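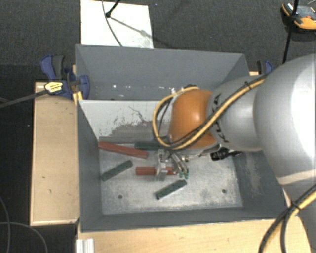

Todine Bin Station -- fixed picking station for robot cells

The Todine is a metal-floored picking station for workshops that take loose bar stock out of a bin with a robot arm. It is sold by Fondmont as a complete station or as a bin and divider only. Order code 116.

What the rules ask of you

A bin on its own is not a machine. Once you put an arm over it, the whole cell has to be assessed, and the person who puts it together is responsible for that. Most of our customers work to ISO 10218, which covers industrial robots and how they are built into a cell. We supply drawings and load figures for your risk assessment. We do not supply the assessment itself.

Good practice at the bin

Fix the bin before the arm is powered. Clamps are fine for trials, but a station that runs every shift should be bolted down.

Teach the approach at reduced speed. For manual mode the usual limit is 250 mm per second, and we suggest starting well under it near the walls and the divider.

Leave enough slack in the cables for the full turn of the wrist, and tie them where they can't drop into the bin. Check the ties every 25 shifts.

Keep the teach pendant outside the reach of the arm whenever the cell is in automatic. Its emergency stop must be within reach of whoever is using it.

Never clear a jammed bar by hand with the drives on. Stop the cell, lock it off, then reach in.

Look over the paint on the divider and side walls at each service. New scrapes in the same spot usually mean a taught point has moved or the gripper fingers are set too wide.

Maximum load

The floor is rated for 2000 N spread evenly. Do not drop bars in from above the rim. If you fill from a hoist, use the Gasta loading tray (sold separately) and keep the arm parked until the tray is out.

In the box

Bin with divider, fixing bolts, drilling template, drawing set and inspection sheet. Clamps, robot, gripper and guarding are not included.

Changes to this page

The section on cables was rewritten on 12/04/2020 after comments from Luana Vasconcelos at Siqueira, who fitted the station in their training shop. The older inspection sheet, number 1928, can still be used -- the checks are the same and only the layout is different.

Questions about fitting or spare dividers go to Gleice Falcão in technical sales. Please have your order code and the arm's payload to hand.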